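Reporting period: April. Site: Ludmont residence, second floor. Prepared for the Telilel housing program.

## Status

Work is on schedule. Of the 23 rooms in the current phase, nine have been cleared, sorted and returned to use. The remaining rooms are booked for the next period. No change to the budget is requested.

## Scope of this phase

The phase covers drawers, desktops and bedside storage only. Wardrobes and shared kitchens were completed under the previous grant and are not reported again. Each room is handled in one visit, with the resident present for any item that might be thrown out.

The order of work was changed after the first rooms. The original plan was to empty every drawer onto the bed, sort, and refill. This left residents without a usable bed when a visit ran long. Visits now go drawer by drawer, and the desktop serves as the sorting surface. A drawer is closed before the next one is opened.

## Materials

Drawer dividers were supplied by Alexiou in a single size. They fit the desk drawers but are too tall for the bedside units, where the drawer front will not close over them. Two options were priced:

- trim the existing dividers on site, at no material cost but with added labor
- order the low version from Loltdale, with delivery inside the next period

The second option is recommended. Trimmed edges were rough on the test piece and would need sanding. The surplus tall dividers can be held for the desks on the third floor.

## Sorting rules

Categories were reduced after the first rooms, as the longer list slowed the work and was applied unevenly. The current set is:

1. Skin care and cosmetics
2. Wipes, tissues and first aid
3. Cables, chargers and small electrical items
4. Pouches, cases and other containers
5. Paper

Chargers remain the slowest category – owners often cannot say which device a cable belongs to. Unmatched cables are now bagged, marked with the room number and kept at the front office until the end of the phase.

Cosmetics take less time per item but there are more of them. Jars and tubes stay together in the front section of the top drawer, with lids facing up so the name can be read without lifting the jar out.

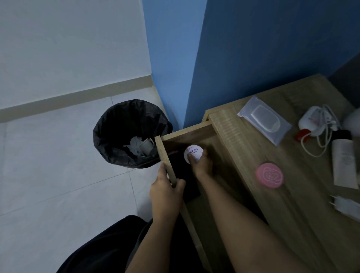

Pouches are opened and checked before they go back, and flat ones go on the drawer bottom under the smaller items. Anything with a liquid content is kept out of the drawer that holds cables.

## Issues

Two drawers were found with loose runners and have been reported to building maintenance. Both rooms are counted as complete, with the repair listed separately. One resident asked for a second visit to revise the layout, and this was done within the existing hours.

## Next period

- Approval of the Loltdale order
- Completion of the remaining rooms
- Return or disposal of unclaimed cables
- Short check of the finished rooms, desk drawers only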